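Owls that hunt by ear are thrown off by road noise, says a new study from the Prundcombe valley

8th January

I have a soft spot for barn owls, so when a new paper about them landed in my inbox over breakfast, my eggs went cold. It comes from a team at the Rendel field station, and it asks something I'd wondered about on plenty of drives home in the dark: what does all that traffic do to an animal that finds its dinner by listening?

Quite a lot, it seems. The owls in the study had a much harder time catching mice when a recording of highway noise was playing, and the trouble started at volumes I'd have called pretty mild. We're talking about the sort of hum you'd get standing in a backyard a few streets over from a main road. You'd stop noticing it in a minute or two. The owls didn't seem to.

A quick refresher, for anyone who hasn't fallen down this particular hole before. A barn owl's face is basically a satellite dish. Those pale, heart-shaped feathers funnel sound toward the ears, and the ears themselves sit at different heights on the head, one a little higher than the other. That lopsided setup lets the bird work out how high or low a sound is coming from, and the tiny delay between one ear and the other takes care of left and right. Put the two together and you've got an animal that can drop onto a mouse in total darkness, which I still think is one of the best tricks in nature (bats, please don't write in).

They don't send out any sound of their own to do it, either. Bats shout and listen for the echo. Owls just sit there and wait for something to rustle. So they depend completely on the rustle getting through, and a rustle is not a loud thing!

The Rendel team set out to learn how much background noise it takes to bury one. They worked on rough grassland outside Prundcombe, with wild owls that were already used to hunting from a line of old fence posts. Small speakers were tucked into the grass to play the sound of a mouse moving through dry stalks, and a bigger speaker farther off played either traffic or nothing at all. Then everybody went and sat in a van with a thermos and waited. I love this kind of science. It's mostly waiting.

Over the season they recorded 1077 strikes, meaning an owl left its post and hit the ground feet first. On quiet nights the birds tended to come down right on top of the little speaker. With the traffic playing, they came down wide, or they hung back on the post for ages and then flew off without trying. The authors spend a fair amount of the paper on that second part and I can see why. A missed pounce costs an owl some energy. Not bothering to pounce at all might mean the bird has written off the whole field, and a field next to a road is often the best mouse habitat for miles, because the edges don't get mowed much.

The part that surprised me most was the kind of noise that did the damage. I'd have guessed trucks. Big engines, deep rumble, all that. But the low stuff barely mattered. What got in the way was tire hiss, that steady shushing you hear from cars going fast on a coarse surface, and it makes sense once you look at the charts, because a mouse in dry grass makes a very similar kind of sound. The hiss sits right on top of it. Wet roads are worse again, and the team made a separate set of recordings in the rain to check.

Distance helped, though more slowly than I'd hoped. With the traffic speaker placed 100 yards from the posts, the birds struggled badly. They were still landing off target at 245 yards. Past that the paper gets a bit careful, since the wind starts to matter as much as anything else, and I appreciated that they said so plainly and didn't try to squeeze a neat number out of it.

One thing I'd have liked to see is what happens to young owls. All the birds here were adults with a winter or two behind them, and you'd think a bird that grew up beside a highway might learn to cope. Maybe it gets pickier about when it hunts, or leans on its eyes more around dawn. The authors raise this themselves near the end and say they can't answer it yet. They're planning to go back in September, when this year's youngsters are out on their own and making all the usual beginner mistakes.

There was also a nice little side experiment on the owls' own flight noise. Owls are famous for being silent in the air, and they very nearly are, thanks to the soft fringe along the edges of their feathers. The usual story is that this keeps the mouse from hearing them coming. The other idea, which has been kicking around for a long time, is that it keeps the owl from drowning out the mouse. If you can't hear your target once you've taken off, you can't correct your aim on the way down. The team stopped the mouse sound partway through some of the flights, and sure enough, those birds kept going straight and missed. So they really are still listening in midair. I read that bit twice and then read it out loud to the dog.
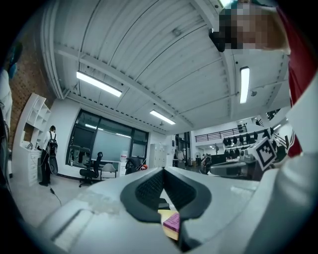

As for what anyone can do with this, there are a couple of ideas. The obvious one is quieter pavement, which already exists and gets used near housing in plenty of places. The smoother mixes cut down on hiss in particular, so they'd be taking out exactly the noise that bothers the owls. They cost more and they wear faster, and I can't see many highway departments resurfacing a rural road for the sake of a few birds, but where a stretch is due to be redone anyway it seems worth asking.

The other idea is to leave the road alone and think harder about the nest boxes. A lot of us who like owls have been guilty of putting a box up wherever there's a handy barn, and if that barn is right beside a busy road, we may be inviting a pair to raise chicks in a place where the hunting is lousy half the night. The local wildlife group in Rowbotham has already decided to move several of its boxes back into the valley before the nesting season gets going. Good for them, I say. It's a cold job up a ladder at this time of year.

I did also wonder about the gadget side of things, because anything with owl hearing in it ends up in an engineering lab sooner or later. A small company called Cosonus, which makes microphones for wildlife monitoring, loaned the team its recorders and is now playing with an uneven two-ear layout of its own. The hope is that a single cheap unit on a post could tell you which direction a call came from and how high up, where today you need several units spread out across a field. It's early days. The first version apparently gets very confused by rain, so it has that in common with the owls.

The paper's full data set will be free to download once the September work is done and added in, recordings included. I've listened to the handful of samples that are already up, and I'd suggest headphones. Play the mouse on its own first and then play it with the traffic over the top. I knew what I was listening for and I knew when it was coming, and with the wet road recording running I couldn't pick it out at all. Then I tried it again with my good headphones and 100 percent volume, and the dog left the room.

I'll write more when the results on the young birds come in. If you've got barn owls near you and a road near them, I'd love to hear whether yours have a favorite time of night, because mine (I call them mine, they're the farm's) hardly ever show up until the evening traffic has died down, and I'd always put that down to the mice.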